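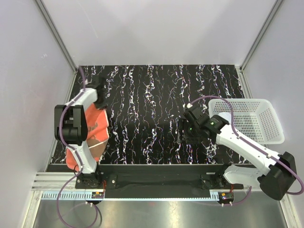

21 Jan 2023. Trultport dummy, second version, finished except for the endpapers. The text block is sewn and pressed and sits flat when opened at the middle, which the first one never did. For the endpapers I want a marbled look on a black ground, with the streaks running up and down in white, pink, purple and orange like the tabletop, all the way from the back edge to the front. In the book that means spine-parallel, head to tail. I tried it sideways on scrap and it looked like a sunset, wrong for a story set mostly in a drained canal. Keep the lines uneven. If they get too regular they read as wallpaper.

Black paper: the Roltodano sheet takes white and orange well, but pink goes brown when it dries. A thin white layer underneath fixes most of that. Purple nearly vanishes whatever I do. Mixed it with a bit of white and it holds up at arm's length, less so under the desk lamp. Left three swatches in the flat drawer, labeled on the back in pencil. Please don't stack anything on them before Monday.

Page count. We are at 40 with the map counted as a spread. Floor Bosman wants the map to fold out instead, so that a reader can keep it open while going through chapters two to five. I agree it would be better for the reader. It costs us a tipped-in sheet and somebody's time to fold it. Willems quoted for the flat version only, so I need to write and ask for both. I'll do that after I have a folded sample to send with the letter. They asked last time for grain direction and I hadn't marked it. Mark it.

Made two fold samples this morning. The first is a plain double fold to the right. It opens easily but the outside panel catches on the fore edge when the book is shut quickly, and it had a crease after a dozen goes. The second has the outer panel trimmed 4 mm short. No catching. The trim takes off the edge of the harbor wall in the drawing, so the artwork has to shift left. There's room on that side, it is all mud.

Reading test, notes from Totdale library. Nine children, mostly ages eight to ten, plus one older brother who read the whole thing faster than anyone and wouldn't say what he thought of it. We gave them the first dummy with the puzzles in and no instructions.

Chapter one: fine. They all got the mirror writing. Two of them held it up to the window and read it from the back of the page, which works and which I hadn't planned for. It means the paper is too thin for page 13, where the answer is printed on the other side. Either move the answer or use a heavier sheet. Moving is cheaper.

Chapter two: the knot cipher is too long. They enjoyed the first line and then started guessing. Floor thinks the problem is the key, which is at the front of the book, and they lose their place every time they go back for it. If the fold-out goes ahead the key could be printed on the flap. That may be the best argument for the fold-out, and I should put it in the letter to Willems, or at least to the people paying.

Chapter three: no complaints, but nobody tried the string puzzle either. We had put string in an envelope inside the back cover and most of them didn't find it until the end. A note at the start of the chapter would do it. "You will need the string" is enough.

Chapter four: the girl who finds the boat keeper's log. One child asked how she could read it if it had been underwater since November. Good question. Floor has a line about the log being wrapped in oilcloth that got cut in the last edit, and it should go back in. I had cut it for space. Sorry.

Chapter five was only read by some of the group as time ran out. The ones who got there wanted to know if there is a second book. I said we didn't know yet.

Type. The puzzle text at the small size is too small for the younger ones. Went up a point and it still fits, apart from the tide table, which now breaks over the page. Tried dropping the rules between the rows and it came back onto one page but was harder to follow. Put the rules back in and took out the last column. I don't think anyone used it. Floor to check that no clue depends on it — I believe the lighthouse answer comes from the column beside it, but I'm not certain.

Sewing. Used the thicker thread on this version and got more swell at the spine than I would like. The case fits, but only just. Go back to the thinner thread and add a strip of mull. The glue was also on the thick side, my fault, the pot had been open since Thursday.

Cover board: the thinner of the two is fine for this size. The heavy one feels like a school atlas. Corners on the thin board bump when dropped, so I rounded one pair with the file and left the other pair square to compare. Rounded looks better too. Ask Willems if they can round at that price or if it counts as extra.

Envelope at the back for the string: currently glued on three sides, with the mouth at the top. Things fall out when the book is held upside down, as it was by more or less everyone under nine. Turn the mouth to face the spine.

To do:
Endpapers, full size, one pair first, streaks head to tail
Redraw left side of map, shift harbor wall
Oilcloth line back into chapter four
New home for the page 13 answer
Fold sample and letter to Willems, grain marked
Order thin thread, the reel is almost out

The first dummy stays on the shelf by the press. Floor needs it on her next visit to copy the children's pencil marks into the edit.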